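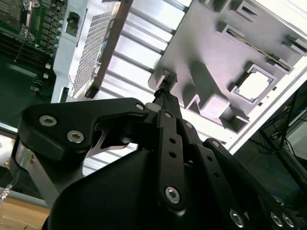 About Us

Hi! I'm Su-chen Lam, and I help run the robotics club at Plestaddale High. If you've landed on this page you're probably a new student, or the parent of one, or somebody from another school who wants to know what we're up to this season. Come on in.

We meet after school in the old drafting room, the long one past the music wing. Officially we're the Plestaddale Robotics and Automation Club, but everybody just says "Arm Club" (there's an archery team too, and yes, they have opinions about the name). We have 13 members right now, mostly sophomores and juniors, and we'd love a few more freshmen.

What we do

A lot of school clubs build a driving robot from a kit every year. We did that for a while and had fun with it, but then Ifor Griffiths joined as our second coach and got everyone hooked on manipulation, meaning robots that pick things up, push them, pull them and take them apart. So now the big project is computer disassembly. The gripper works its way around a desktop computer with the cover off, getting at the plastic panels and the parts tucked in behind them. It's slow work and it's fussy, and I love it.

Why computers? They're full of awkward shapes. You've got smooth plastic, ribbed metal, perforated metal, circuit boards and cables going every which way, all inside one box. A gripper that does fine with foam blocks can get very confused by a molded panel with bumps and slots all over it. We learned that the hard way last April and spent the rest of the school year rethinking our approach angles.

How the club is set up

Everyone picks a crew when they join, and you can switch whenever you like.

Mechanical is Wing-yan Tse's crew. They look after the gripper, the mounts and every last screw. If you like hex keys, go sit with them.

Code is the loud table by the window. Elżbieta Bednarek leads it, and she's very patient with beginners — she taught herself from library books and remembers what it was like. You don't need to have written a line of anything before you come.

Data and vision is my own crew. We go through the wrist camera pictures, sort the good attempts from the bad ones and argue about lighting. A lot. Bare metal under a bright lamp is a real headache for us.

Competition

Our main event is the Troltier Challenge, where teams have 3 tries at a task they haven't seen before. Last season we came home with a judges' award for our notebook, which Lai-ching Wei had been keeping up almost alone, so please say something nice to her about it. This year we'd like to finish a full run too!

Money stuff

It costs $200 a year to be a member, and that covers your shirt, competition entry and snacks. If that's a problem, tell either coach and it'll get sorted out quietly. Our spring fundraiser brought in $2,150, and most of it went to spare parts and travel. Romach, the repair shop on Chiang Street, passes along old desktops they can't sell, so we always have a pile to work through.

Joining

Just show up. Wear closed shoes, tie back long hair and bring something to write with. You'll get a safety talk before you're allowed near the arm, and for your first few visits you'll be paired with an older member. Parents are welcome to stay and watch. We can usually find a chair that isn't holding a power supply.

If you've got an old computer at home, please ask before dropping it off. We don't have much shelf space left, and drives need to be taken out first.

Page last updated 11 December 2022. The competition crew list is posted on the drafting room door.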